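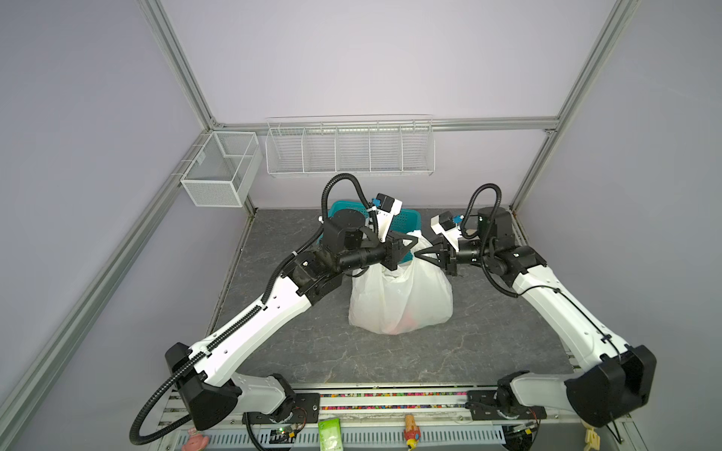 Two robot arms and a white plastic shopping bag.

Closing Notes on the Netberg Season

9 March 2025

The regular season of the Netberg league has ended, and the playoff field is set. As in previous years, this blog offers a short review of the home team's campaign and some remarks on what lies ahead. The views given are those of the author and do not represent the club.

Netberg finished in fourth place. The result is respectable for a roster that lost both of its starting guards to graduation last spring. The team began slowly, dropping its first two road games at Stavelov and Lapointe, and the coaching staff responded by moving to a smaller lineup with one forward and four perimeter players. The change improved ball movement at once. It also left the team exposed on the defensive boards, a weakness that opponents were quick to find.

Attendance

Support at Kerel Hall was strong throughout the winter. The final home game drew 1442 spectators, the largest crowd of the season, and the upper section was opened for the first time in several years. The club is to be commended for keeping ticket prices unchanged. Parking remains a difficulty – visitors from out of town should plan to arrive early and use the north lot.

The lone disappointment was the concourse, where lines at halftime were long enough that many people missed the opening minutes of the third quarter. A second food counter would be a sensible investment.

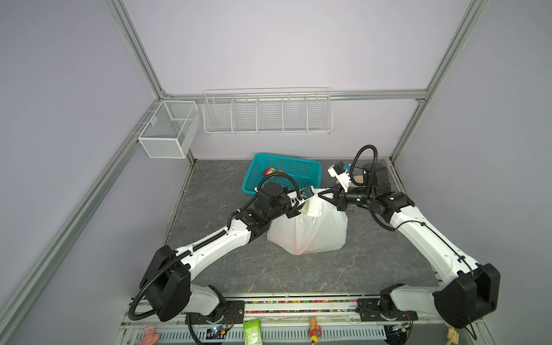
The Playoff Draw

Netberg will meet Lapointe in the opening round. The two teams split their regular season games, with each winning at home. Lapointe relies on its center, and any plan to defeat them must begin with keeping him away from the basket. Netberg tried a zone in the second meeting and held a six-point lead at the half, but the players tired late and the margin nearly disappeared.

Free throw shooting deserves particular attention. Several close games this season were decided at the line, and the team's record in such games was poor. The bench must also contribute more – the starters have carried a heavy load since the middle of the schedule.

Stavelov, the top seed, waits on the other side of the bracket and remains the favorite. A written report on the opening round will appear on this page after the second game of the series.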